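Review: Fultow four-section felt desk organiser
Reviewed by Yuk-lan Chiu

The Fultow is a desk organiser made of felt, square in plan and divided into four square compartments. It has no lid, no drawer and no moving parts. I have used it every working day since April, first at a shared bench and then at a desk of my own, and the notes below cover assembly, stiffness, capacity, noise and cleaning.

Assembly. The organiser arrives flat in a card sleeve. The outer wall is a single strip joined at one corner, and the dividers are two slotted pieces that cross in the middle. Fitting them took me 2 minutes, most of it spent working out which slot faced upwards. The instructions are one drawing and no words. The drawing is correct.

Stiffness. Felt organisers tend to fail at the walls, which lean outwards once pens are resting on them. The Fultow felt is pressed fairly hard and the crossed dividers tie opposite sides together. After a month of use the walls remain upright. The outer corner opposite the join has softened a little, enough to feel with a thumb but not enough to alter the shape. An older Godinho felt tray I kept for comparison had slumped on two sides within the same period.

Capacity. The compartments are equal, and that is the main design decision to be aware of. Pens and markers do well. They stand close to upright when the section is full and fall to the corners when it is half empty. A stack of sticky notes goes in flat with room for a finger at the side, so the top sheet can be lifted without taking the stack out. Scissors stand handle up but make the box top-heavy if placed in a front section. Paper clips work their way under the divider and should go in a tin first.
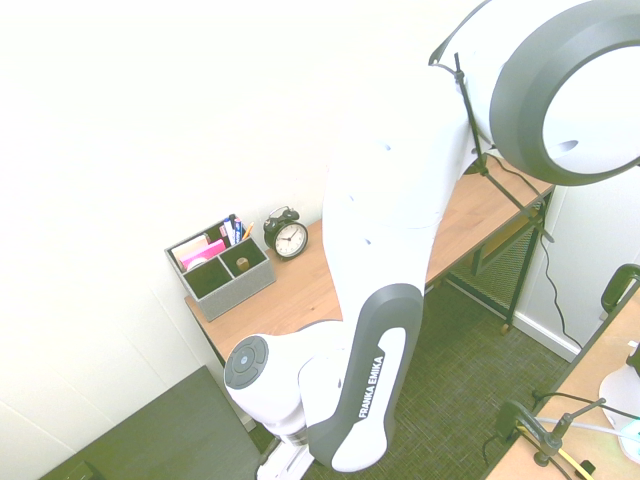
Fultow organiser on the left end of the desk, pens and sticky notes in the back sections.

Footprint. On a narrow desk the square plan is a drawback. A long, shallow organiser can go behind a keyboard, whereas the Fultow needs a corner or one end of the desk. I prefer the end. It does not slide on a bare wood top when a pen is pulled out one-handed, which the hard plastic Bellusik caddy does almost every time.

Noise. Pens dropped into felt make very little sound. If you record audio or take calls at the desk, this may be worth more than any other feature. The base is felt as well, so the box can be moved across the desk without scraping.

Cleaning. Felt collects pencil dust and lint. A clothes brush removes most of it. Marker ink does not come out: I left a cap off for one afternoon and have a permanent dark spot on the floor of one section. It cannot be seen with the pens in place. The maker advises against washing and I have not tried it. 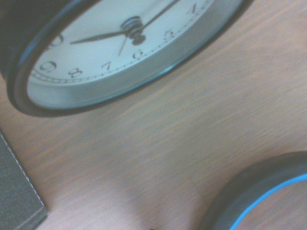 Irnen, 9 May 2025

Two additions after further use. The first concerns what to put beside the organiser. A round analogue clock with a dark case and a silver bezel shares my table, and I tried storing it in a front section so as to free some surface. It does not fit, and a smaller travel clock which does fit sits too low to be read from a chair. Clocks, phones and anything else with a face to be looked at should stay outside the box. Black numerals on a white dial are easy enough to read with the clock lying on its back - the organiser is no help with that job.

The second concerns the dividers. They can be taken out to leave a single open box, but the walls lose much of their stiffness at once and I would not run it that way for long. Removing only one divider gives two long sections, and this arrangement is stable. It suits a ruler and a stapler better than the standard layout does.

Recommended for pens, notes and small stationery on a desk with a free corner. Users with mostly flat items, such as cards and envelopes, should look at a tray.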